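Sorting the dark clothes, a thread
by Oleksandra Bondarchuk
2 min read
Print | E-mail

1/ January is when I go through the closet. This year I started with the dark stuff: black, almost black, and the browns that pass for black until you get them next to a window.

2/ I own 27 dark tops and bottoms. I wear nine. The rest were in two stacks on the top shelf, and I had to pull down both to find anything.

3/ First pass is keep or go, no trying on. If I couldn't remember wearing it last winter, it went in the bag for the Thursday drop-off at Dukilden.

4/ Second pass is light. Dark knits all look fine in a closet. Hold each one up against something white and you can see fading, lint, pulled seams and old marks.

5/ Third pass is folding. I fold everything long and low now. Sides in, then over, then smooth the top with a flat hand. Ustyna Palamarchuk folds hers in thirds and stands them on end, which works in drawers. I have shelves.

6/ Heavy cotton never goes completely flat. I leave the ridges. If the collar side sticks up a bit I put that end at the back.

7/ A white table helps a lot for this. You can see the outline of the fold, and lint is easier to spot before it goes on the shelf.

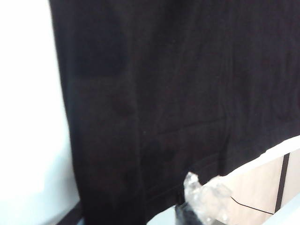

Dark cloth with white next to it.
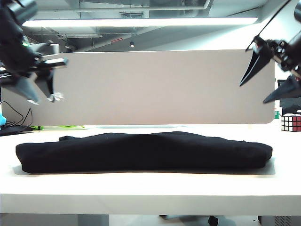 WHERE THINGS GO

8/ Top shelf: sweaters, 4 to a stack. Any higher and they lean.

9/ Middle shelf: T-shirts and anything for the gym. Pants go on hangers, the Tinell ones with the clips. I paid 40 for the set and they've held up.

10/ Bottom: the out-of-season box. It's a Fenoro, the flat kind with the zipper. Summer things only.

11/ Anything needing a button or a hem is on the chair by the door. Three pieces so far. I'll do them this weekend.

12/ Someone asked about lint. I use a plain sticky roller, then a damp hand for the rest. Fuzzy cotton takes two rounds.

13/ Light colors next. That's a smaller pile.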